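Home | Syllabus | Handouts | Lab Hours | Contact

Handout 4: Slotting, or Where the Small Stuff Goes

Reading time: 8 minutes

Bring this to the shelf exercise. People who leave it at home tend to ask me what it says.

1. What slotting is

Slotting means deciding which item lives in which spot. Every workplace does it, mostly by accident. Somebody sets down a box of washers in March because their hands are full, and by December that is the washer shelf and new hires are being trained on it.

For this unit we use the Thongdee case. Thongdee is a parts room with 400 stock numbers, of which 60 make up nearly all the daily picks. The other 340 sit there and are dusted. You have the pick list from last week. If you have lost it, there is a second copy in the same place you lost the first one, the course page.

2. The upper shelf

Upper shelf, front half: things picked many times a shift. The hand should get there without the back bending. "Golden zone" is the term in the textbook and you will need it for the written part, though I have never heard anyone in a stockroom say it out loud.

Molded parts are awkward up here. They don't stack well, they nest only when they feel like it, and two of them side by side take up the room of five sensible objects. Give each one its own patch of shelf and face them all the same way. A row in which every piece points somewhere different is a row that somebody will recount.

Cubes and other blocky parts are easier. Leave a finger's width between them. Crowded cubes get picked in pairs, and then we have an inventory variance, and then we have a meeting.

3. The lower shelf

Lower shelf: slow items, heavy items, cartons. Labels face out. A label turned to the wall is a private joke between you and the wall.

Small flat things (discs, washers, little square parts) disappear down here, partly from shade and partly from their own wishes. If they must go low, keep them near the front edge and group them by kind. Thin tools should lie parallel, in a tray if you have one. The Undamel method puts small parts in lidded tubs, which is tidy and doubles the pick time — see the Lendadent reading for the argument against, which is longer than it needs to be.

4. Cartons in totes

Fill a tote with the largest carton first, then the ones that fit beside it. Taped side up. No carton should stand so high that the next tote rests on it.

5. What to hand in

One page: your slotting plan, a sketch of both shelf levels, and a sentence on each item you moved. The Meta worksheet is optional. In 200 words or fewer, name one placement you would defend and one you would change. "All of it" has been tried.

6. Reference views

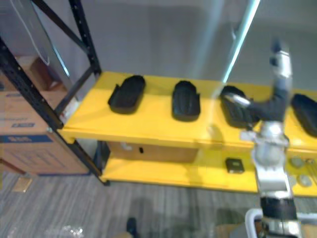
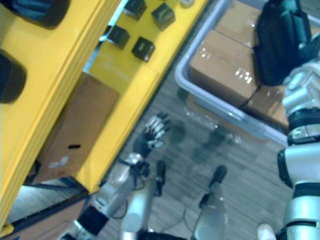
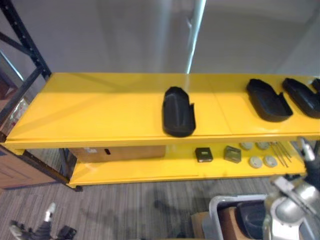
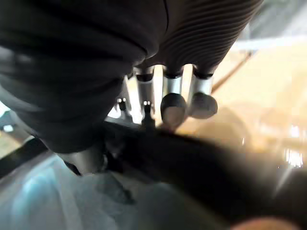
Fig. 4.1. Shelf exercise. First three views: the yellow unit, with black parts on the upper level and a carton or panel below. Last view: a hand, close up.

Contact: course office, Lendadent Hall | © Stockroom Practice course notes | Back to top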